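2022-04-07

I stayed late again, and I am writing this at the kitchen table with tea that I forgot to drink. My head is still full of the planner, so I put it down on paper now and maybe then I can sleep.

The problem from the last days was the approach motion. In Stetari the arm would plan a nice path to the pre-grasp pose, and then for the final descent the planner would sometimes choose another branch of the inverse kinematics. The wrist made a full turn above the cube before it came down. The path was legal, with no collision and no joint limit broken, but it was ugly and slow, and on the real arm it would pull the cables. I have seen this in January with the old setup and I do not want to see it again.

I spent the morning reading my own code from that time. It is a strange feeling, like reading letters from a person who was in a hurry. There was a comment that said only "fix seed here", without any word about which seed. I believe now that I meant the starting joint values for the solver. When the descent begins, the solver should start from the last point of the approach, and in my code it started from the home pose every time. Sometimes it found its way to the near solution, sometimes it did not.

I changed it before lunch. Only a few lines, but I had to pass the joint state through three functions that did not want it. Then I ran the batch with random positions for the target. From 354 runs, 318 ended with the cube between the fingers and lifted to the height I ask for. Before the change I had many more wrist turns, and now I searched the logs and found none. So the remaining failures have a different cause, and this is good news in a way, although it did not feel so at four in the afternoon.

Linnea Kristiansen came by and looked at the failures with me. She has more patience with logs than I have. She sorted them by the distance from the target to the nearest other object, a thing I should have done myself, and almost all the bad ones were at one end of the list. When the cube is close to a neighbor, the open fingers have no room to come down, and the planner says there is no path. It is correct! I give it only one grasp angle, so of course it gives up. A person would turn the hand a little.

We discussed how many angles to try. I wanted a fine grid, every 15 degrees. Linnea thinks it is better to sample a few and rank them by clearance, and to take the first one that has a complete path, with approach, descent and lift together. Her way is faster, but I like that mine gives the same answer every time, and for debugging this matters to me very much. In the end we agreed to make the grid first and measure. If it is too slow, I will do her version and I will say to her that she was right.

The collision margin is also not decided. I have it at 15 millimeters for everything, the table too, and this can not work for a small cube, where the fingertips must go down nearly to the wood. At the moment I switch off the check between fingers and table for the last part of the descent. It works, but I am not proud of it. Plorel allows a margin for each pair of bodies, so I should write the pairs properly in the scene file and remove my switch. I wrote this on the list for tomorrow, under the grid.

Another small thing, so that I do not forget: the cube pose from the perception module is still the true pose from the simulator. Gebretsadik's people want to see results with the estimated pose before they decide about the next phase, and I understand them. I tried it once today, quickly, with noise added to the position. The fingers touched the cube on one side first and pushed it before they closed. For small noise it is no problem, the cube goes to the middle by itself. With more noise it rotates and the grasp is bad. I need to know where the border is, and for this I need a clean evening and no meetings.

I also wrote to Kornik about the license, because it will end soon and the last time we lost two days. They did not answer yet.

After dinner I opened the scene one more time from home, only to check that the new version loads on my own computer. It loads, slower than at work. I stepped through one run by hand, with the red cube under the gripper and the other pieces lying off to the side on the table, and stopped it with the fingers down on both sides of the cube. For a while I just turned the view and looked. I like the yellow arm when it is quiet like this – it seems more sure of itself than I am. I saved the view for this diary.

Tomorrow I start with the grid of angles and leave the noise for later, even if the noise is more interesting to me. I must also answer the message from my sister, who asked me two times already if I come for the holiday. I will say yes. The planner can wait for some days, and I think that I will make better decisions after some sleep and some walking. Now it is late and the tea is cold, so I will close here.

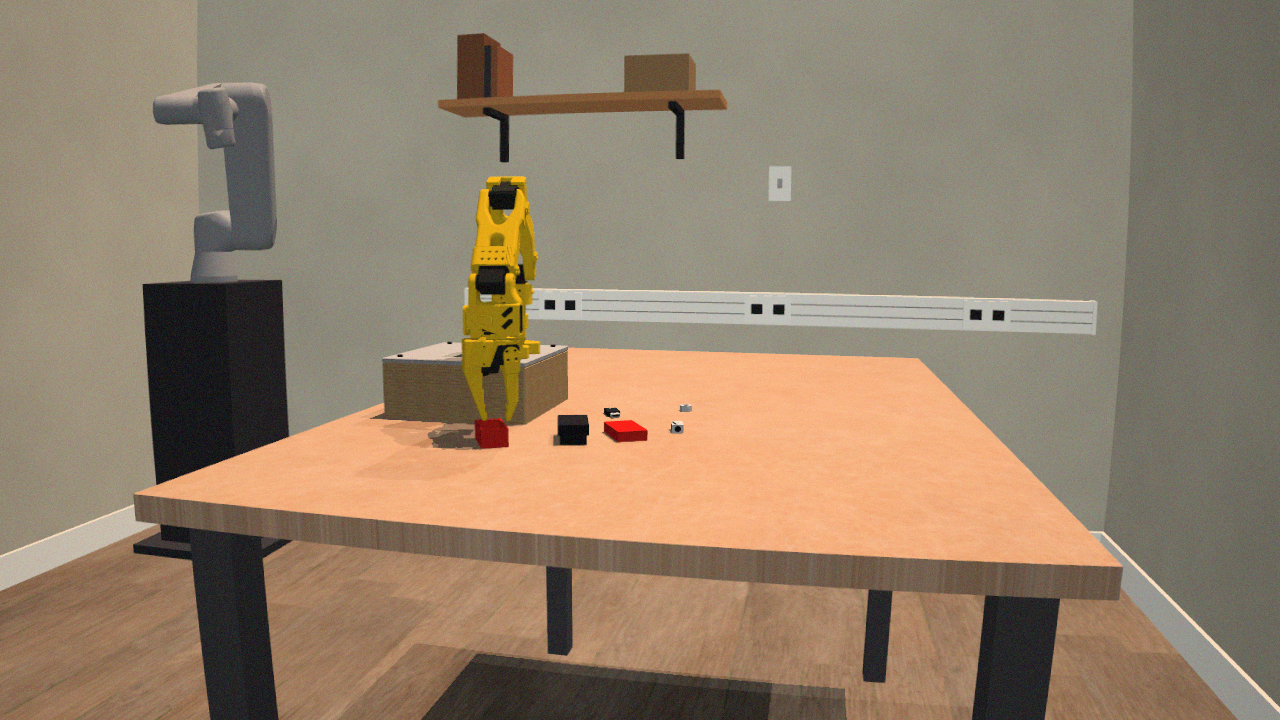
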